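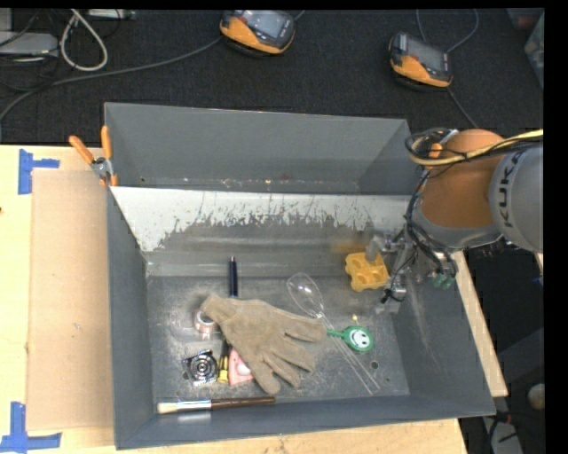 The bin at the end of the bench

The packing foreman at Stavunska has worked the Drindgate shop for 14 years and talks about the gray metal bin the way other people talk about a bad relative.

"It's where things go when you mean to put them away," he says. "A glove, a pen, the tape. You drop the tape in there on a Monday and buy another roll on Tuesday."

Does he know what all of it is? Mostly. The squarish black and silver thing next to the tape he will only call "some kind of fan." Nobody has claimed it.

The glove is a sorer subject. "One glove. Tan, good seams, perfectly decent. I'd like to meet whoever went home with the other."

The paint has been coming off the slope for as long as he has had the bench, and head office once offered him a set of labeled drawers from Pugh. He turned them down — drawers, he says, only give you more places to forget.

He did promise a proper clear-out by September. He didn't say which one.

"The pen's mine, by the way," he adds, and leaves it where it is.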